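Gwynne Continuing Studies
Household and Shop Practice 415
Handout for Unit 5: Soft Things on Hard Tables
Room 476

Bring this with you. There are spare copies in the rack by the door, and they will be gone by the second week because people use them to practice on.

What the unit covers

Folding a T-shirt, folding the same T-shirt again when it has gone wrong, and dealing with bags. You have been folding shirts since childhood and may feel that a whole unit is excessive. Please hold that thought until you have folded one at the front table while the rest of the room looks on.

Required reading is the chapter on flat work in the Nestus workbook. The chapter on fitted sheets is optional and upsetting.

1. The table

A table for folding should be wider than the shirt is with its sleeves out. Most of the trouble people have with folding is trouble with a table that is too small, or one that is the right size and has a mug, a phone and somebody's lunch on it. Clear a space before you pick anything up. The edge nearest you is useful, since you can line a hem up with it, but a hem that hangs over the edge will drag, and the drag pulls out whatever crease you just made. Push the whole shirt back a hand's width.

A pale table shows dirt, and a dark table shows lint. We have pale ones. Wipe yours down at the start of the session, and let it dry, please. Every term there is a shirt with a wet stripe across its back.

If you are sharing, agree on who has which side. Anything waiting to be folded goes on the second table in whatever heap it likes. Finished work goes in a stack, well away from the heap. The workbook calls these the "in side" and the "out side" and gives them a diagram, with arrows.

2. The fold

Words we will use: the body is the part that covers you. The hem is the bottom. A band is any strip made by folding cloth over itself across the width. A flap is a piece that has not gone down yet and needs to.

Lay the shirt face down with the collar away from you. Smooth from the middle outward using flat hands. Fingertips make small ridges, and small ridges turn into permanent features once there are ten shirts on top of them.

Bring one side in to the middle of the back, then turn the sleeve down along it. Do the same with the other side. Check that the two long edges run parallel before going on, as this is the last moment at which fixing it is easy.

Then bring the hem up. Stop short of the collar. A fold that swallows the collar looks tidy from the front of the stack and cannot be put on a shelf without showing a bulge the size of a dinner roll.
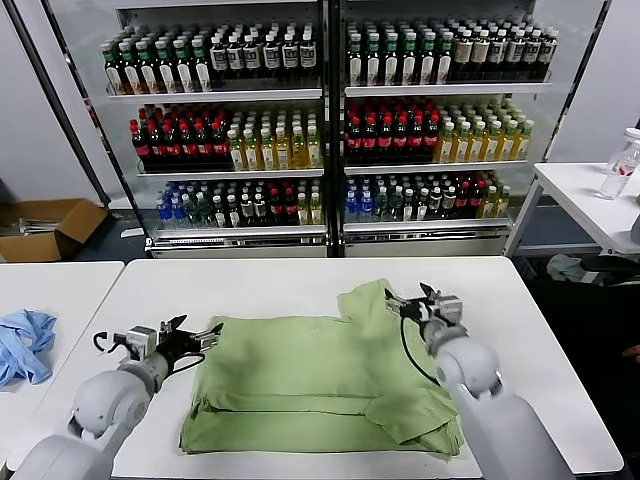
Sleeves are where most of the marks are lost. A sleeve has its own seam and its own opinion, and it will lift back up while you are attending to the other side. Press it flat at the shoulder first and work down toward the cuff. If it still stands up, there is probably a pleat trapped underneath. Open the fold, take the pleat out and start that side over. Pressing harder on a trapped pleat gives you a very well pressed pleat.

Soft cotton needs a light hand. Slippery sports shirts need two hands and patience, and they will slide apart in the stack whatever you do. The Purkik folding board is in the cupboard for anyone who would like to try it. It gives a good rectangle every time, provided the shirt is the size the board has in mind. You may use it in practice and you may not use it in the assessment.

A note on pulling. When a fold goes crooked, people tug at one corner. The corner straightens, the other corners move, and now four things are wrong. Lift the entire folded part, let it hang for a second, and lay it down again. It feels like going backward. It takes less time.

3. Bags

In the second half of the session we move on to plastic carrier bags, which are cloth's badly behaved cousin. A bag will not hold a crease unless you squeeze the air out of it. It also catches every draft in the room, and ours has a door that opens whenever somebody wants a drink, so there are plenty.

Lay the bag flat, handles away from you. Run the side of your hand from the base toward the handles so the air has somewhere to leave. Going the other way gives you a pillow. Fold it lengthwise into a strip, run your hand along it again, then fold up from the base in short turns and tuck the handles in last.

If a bag has been twisted at the neck, untwist it before flattening. This sounds too plain to put in writing. It is here by popular demand of the person who marks the work.

Bags with holes go in the recycling box. Bags with something still in them go back to whoever left it there.

Some of you will ask why a bag should be folded at all when it could be stuffed inside another bag, and that one inside a third, as is the custom in most kitchens in the country. The course takes no position on your kitchen. In a shop, a drawer of folded bags can be opened with one hand during a rush, and a drawer of stuffed ones tends to open all over the floor.

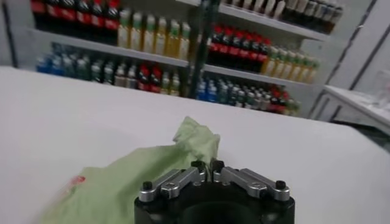 One student from the February group wrote in to object to all of this. She said that she had run a counter for years with a Sureo dispenser full of loose bags, that customers had never once complained about the shape of a bag, and that her own method, tying each one in a single knot, was quicker than ours and held better in a drawer. She added that the knots came undone fine if you had fingernails.

We tried it. The knot is quicker to make. Undoing it, for those of us without the fingernails, was slow enough that two bags were torn and one was cut open with scissors. The knot is therefore allowed in practice, and anyone who prefers it may argue the case in the written part. Please argue it in complete sentences.

4. Assessment

You will fold 5 shirts and 2 bags at the front table. Choose your shirts from the heap in the order you come to them. Digging for an easy one counts against you, and it also knocks the heap over.

Marks are given for parallel sides, a flat sleeve, a visible collar and a stack that stays up while the marker walks around it. Speed is not marked. A handful of people race regardless, and their stacks are usually the ones we hear before we see.

Before next time

Read the Nestus chapter on flat work. Fold whatever is on the chair in your bedroom. Bring one shirt you don't mind other people handling, and one bag, empty.

Drinks stay off the folding tables, lids on or otherwise. Room 476 is locked at 9 p.m., and the heap has to be back in its box by then.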